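Section 4: Setting Up Your Musance Sourdough Starter Kit

Welcome to the fun part! By now you should have unpacked the Promley jar, the Torus warming mat and the packet of dried starter. This section takes you from dry flakes to a bubbling jar, and then shows you how to put some away as a backup. Read it all the way through once before you begin, and don't worry if your kitchen runs cool – the mat was made for kitchens like yours.

4.1 Before You Start

You will need the jar and lid, the mat, a kitchen scale, unbleached flour and water that feels barely warm on your wrist. Wash the jar in hot soapy water, rinse it well and let it air dry.

CAUTION: Do not put the lid in the dishwasher. The seal will warp and the jar will no longer close properly.

4.2 Waking Up the Starter

1. Set the mat on a flat, dry counter away from the sink. Plug it in and turn the dial to 2.

2. Empty the whole packet of dried starter into the jar.

3. Add three spoonfuls of water and stir until the flakes soften. Give them ten minutes or so.

4. Stir in three spoonfuls of flour. You want something like thick pancake batter.

5. Rest the lid on top without locking it and stand the jar on the mat.

6. Leave it alone for 12 hours. Yes, it's hard not to peek! Peeking is fine, stirring isn't.

NOTE: A sharp, fruity smell is a great sign. So is a thin layer of gray liquid, which you can stir back in at the next feeding.

CAUTION: Never lock the lid while the starter is on the mat. Gas builds up quickly and can crack the glass.

4.3 Daily Feeding

1. Spoon out all but a small puddle of starter. Save what you remove for pancakes or crackers (both are in Section 9, and the crackers are wonderful).

2. Add equal weights of flour and water and stir until no dry flour shows.

3. Slide the rubber band on the jar to the level of the batter so you can watch it climb.

4. Repeat at the same time each day until the starter doubles between feedings. Most jars get there within a week or so. A jar started in November may want a few extra days.

Once it doubles reliably, you're ready to bake! The basic loaf in Section 6 uses 300 grams of starter, so build it up over two feedings the day before. Never use the last of your jar.

4.4 Making a Dried Backup

Everyone should do this. Dymphna Lenihan, who tested this kit with us, dropped her jar on a tile floor and was baking again a week later from flakes she had tucked in a drawer.

1. Spread active starter very thinly on parchment paper.

2. Let it dry at room temperature until it snaps cleanly. If it bends, give it another day.

3. Break it into flakes and put them in a zipper bag. Press out the air and run your fingers along the seal twice.

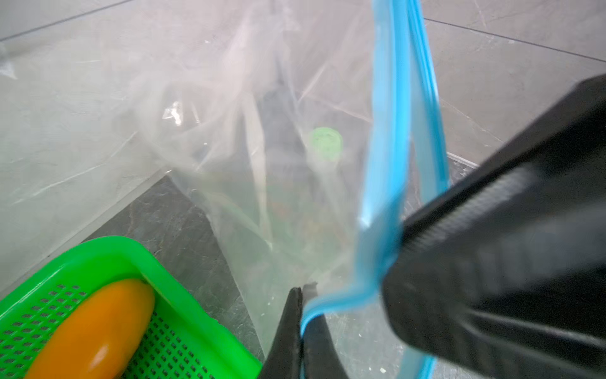
Clear zipper bag with a light-blue seal strip.

4. Write the month and the type of flour on a label, then store the bag somewhere cool and dark.

NOTE: Flakes from a rye starter look darker and feel a little tacky even when dry. The snap test still works.

4.5 Switching Flours

The Mottram stoneground flour in the larger kit absorbs more water than regular bread flour. If your starter turns stiff, add an extra spoonful of water at each feeding. Change over bit by bit, a little more of the new flour each day – Philomena Ó Súilleabháin, who wrote our recipes, likes to take five days over it.

For slow, flat or oddly colored starters, see Section 5. Any pink or orange streaks mean the jar must be emptied, scrubbed and started fresh from your backup.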